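Onum household tasks: where we got to in February

Hi all, the monthly catch-up on the demonstration gathering, a bit longer than last time as there's more to tell.

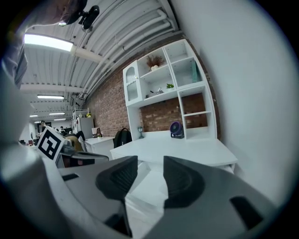

Stavros Stoyanova wrote back on the January report that the total was fine by him, but what he wanted to know was whether we were getting variety or just the same tidy-up over and over. Fair question, and it stung a little! January was heavy on repeats. So this month we slowed down and spread out: desks, shelves, a bit of kitchen stuff, and every task started from a different spot each time.

We logged 153 new demonstrations with the hand-held grippers, which puts us well short of the 1,000 we promised for the end of the Kallio stage, I know. Of those, 10 got thrown out on review. Mostly the tracking dropped when someone turned too fast (me, twice), and a couple had the fingers closing before they were anywhere near the object. The rest have gone to Dritton for labelling and the first batch is already back.

Desk work is my favourite so far. Small things on a desk make you approach from odd angles, and the shelving behind gives you all these different heights to reach into. I'd like more of that, please, and less table wiping, where the learned behaviour is already pretty good and extra examples don't seem to move it.

Wrists are the other thing. After 40 minutes of holding the gripper people get sloppy, and you can see it in the recordings when you play them back. We've gone to shorter sessions with a swap in the middle. It costs us a bit of setup time but I'd rather have fewer good ones.

Money: we're under on travel and over on replacement finger pads, and I'd like to move some across if you're happy with that. Brevum have quoted for a second lot of pads and I've asked them to hold the price.

Next month is drawers and cupboard doors, colour-sorting if we get to it, and a proper go at training on the mixed set. I'll send the reject notes separately once I've typed them up.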